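Skoryk Indoor Plants - Potting and Display Assistant (casual, Solholm site)

Skoryk supplies potted succulents in small ceramic and plastic pots to offices and retail counters.
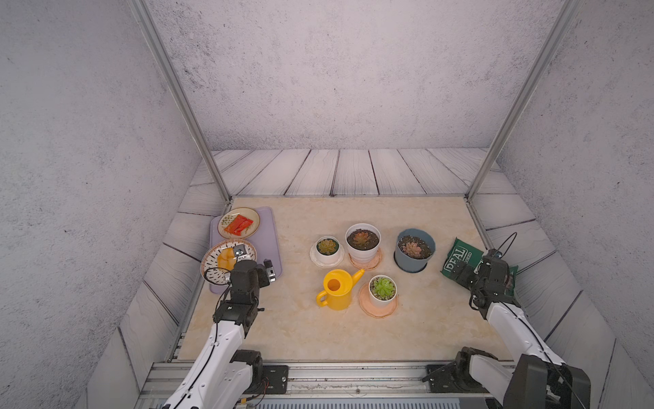
The position covers potting, watering and tabletop display of rosette succulents at our Solholm workroom. Hours are 30 per week, with one shift starting early for dispatch. The current range runs to 405 lines, including matched pots and saucers.

Duties
Repot stock into the specified pot and check that the saucer fits.
Water by hand with a small can, at the soil line and clear of the rosette.
Set out tabletop arrangements by colour, to the display sheet.
Remove bags, trays and food items from benches before stock is packed.
Enter losses and substitutions in Tramine, our stock system.

Requirements
Previous nursery, floristry or garden centre work.
Ability to lift 15 kg and stand for most of a shift.
Own transport - the site is not on a bus route.
A Certificate II in Horticulture is favoured but not essential.

Gloves and aprons are supplied. Parking is free. Casual loading applies under the relevant award.

Send a résumé and a cover letter of no more than 100 words to the Solholm office, quoting reference 405-P. Applications are open from Mar 17, 2023 until the position is filled.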